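Home electrical > Lamps and small repairs
Last updated: Nov 15, 2021
3 min read

Lamp cord gets warm near the plug, is that normal?

I bought a used floor lamp in July and it has worked fine until lately. The last foot or so of cord before the plug feels warm after the lamp has been on for an evening. The rest of the cord is cool. The bulb is an old style one, 100 watts I think, and the sticker on the socket is worn off. The cord is the flat brown kind and has no cracks that I can find. It's plugged into an outlet behind the couch that is kind of loose. Do I need a new lamp?
– Maeve Tully

2 answers

Nicanor Maldonado
Stop using it until you've checked two things. A lamp draws very little current, so the cord should stay cool from end to end. Warmth in one spot usually means a poor connection at that spot, and you already said the outlet is loose.

Try the lamp in a different outlet, one that grips the plug firmly. Leave it on for an hour while you're in the room and feel the cord again. If it stays cool, the old outlet is your problem and it needs to be replaced. Don't plug anything else into it in the meantime.

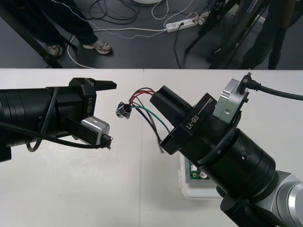
If the cord still warms up, the plug is bad or some of the strands inside have broken where the cord bends. Unplug it, cut the cord back past the warm section and put on a new plug. On flat cord one side has a ridge or printing on it – that side is the neutral and goes to the wide blade. The smooth side goes to the narrow blade. If the copper looks dark or green where you cut, replace the whole cord.

Also put in an LED bulb. With the sticker gone you don't know what the socket is rated for, and a lot of lamps top out at 60.

27 people found this helpful

guest_arnthorpe
mine did this for years and never had a problem. could be the couch pushing on the plug, pull it out a few inches

Comment from Maeve Tully: It was the outlet. Cord is cool on the other wall. Moved the couch and one side of the outlet is a little brown, so I turned off the breaker and called my landlord.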